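Okay, thread time! I've finished the Rurdale line walk, all 2,000 metres of climbing, and I have so much to say about sleeping in other people's spare rooms along the way. (1/11)

The route follows the old Grira railway cutting for most of the first day. Go in January if you can stand the cold - the bracken's down and you can see right across to the reservoir. (2/11)

Top of the line is at 1,202 feet, by a trig point with a painted smiley face on it. I ate a whole malt loaf there and regret nothing. (3/11)

Food! The Zamani café at the halfway bridge does a lentil soup with so much cumin in it I could have cried. They open at 7am and fill flasks for you. (4/11)

Boots: same old Votons, resoled twice, and they still let water in at the left toe. I love them and I'm not taking questions. (5/11)

The signposts vanish after the second viaduct, so keep the wall on your right until the sheep pens, then go through the little gate, not the big one. The big one takes you to a very muddy farmyard and a very loud goose. (6/11)

I stayed in homes the whole way, 2 nights, and it beats a bunkhouse by miles. Proper beds, big towels, someone's odd collection of paperbacks on the landing. I read half a novel about lighthouse keepers and now I need to find the rest of it! (7/11)

Bed and blue cloth: (8/11)

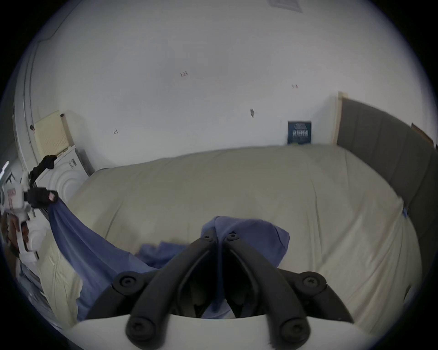
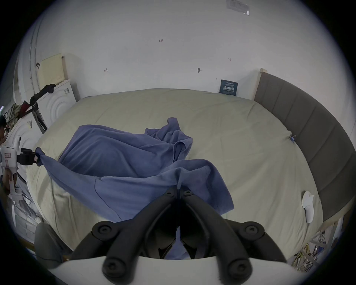
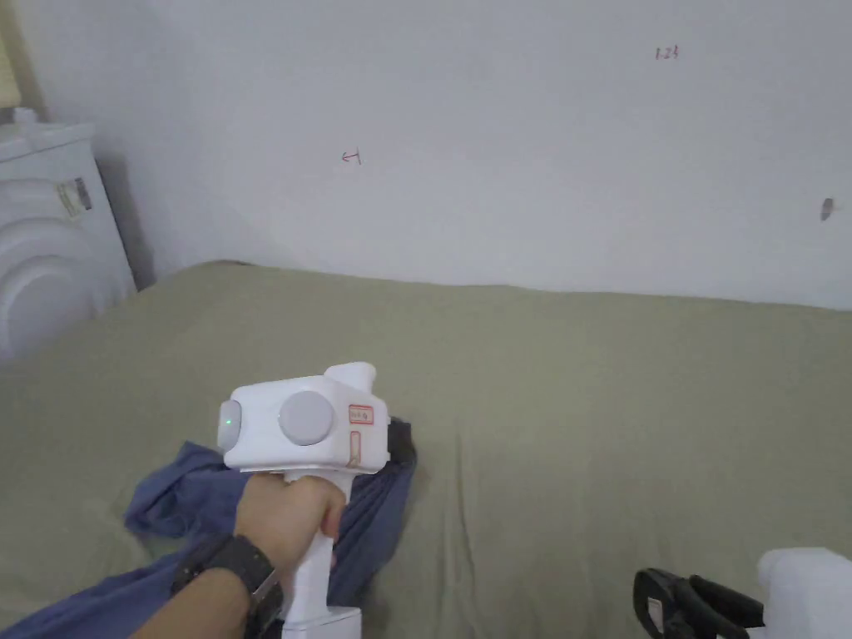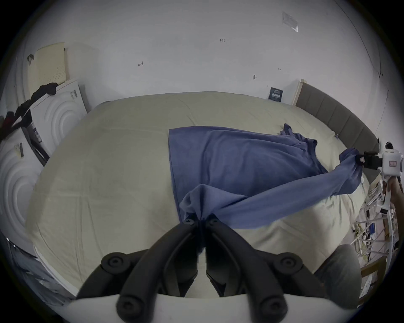

GETTING THERE AND BACK (9/11)

Bus from the market square to the start, then the little train home from the far end. Sit on the left for the estuary. Last one goes at 6.40pm and it does not wait, I ran for it with one lace undone. (10/11)

Next up is the coast loop, going clockwise this time so the wind's behind me. If you've done it, tell me where to get chips. (11/11)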